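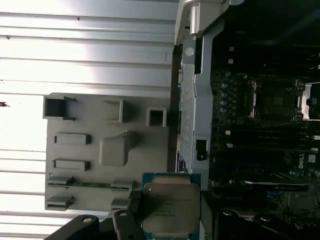
Chapter 2
Installing a Processor with a Shared Workshop Arm

Members of a shared workshop commonly begin robotics with blocks and pegs. The Indley bench programme, on which this chapter is based, begins with a used workstation. The exercise has two stages: collecting the processor, and presenting it to the socket. Allow 66 minutes for a first attempt.

2.1 Fingers and fasteners 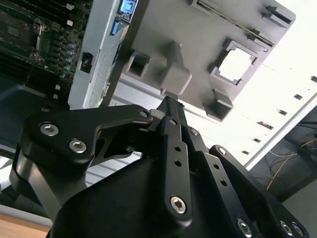 A home-built gripper should be designed for maintenance by its owner. Every joint that carries load must be reachable with a common key, and the fingers must come away without disturbing the wrist. Silver hex-socket bolts at the pivots of the black links meet the first requirement. The long central finger is narrow enough to approach a small moulded feature on the grey plastic frame, but a finger of this form will flex if it is driven sideways. The Nanayakkara worksheet at the end of the chapter sets out the inspection to be completed before power is applied.

2.2 Approach to the socket

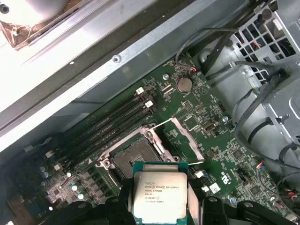
Alignment is the principal difficulty of the second stage. Contact pins are easily bent, and the arm cannot be relied upon to sense light contact. Learners should confirm that the load plate is fully open, as it is beside the Xeon E5-1630V3 held over this board, and that neither finger will meet the retention frame during descent. The chip is then lowered under manual control at the slowest speed setting. Release is treated in Chapter 3.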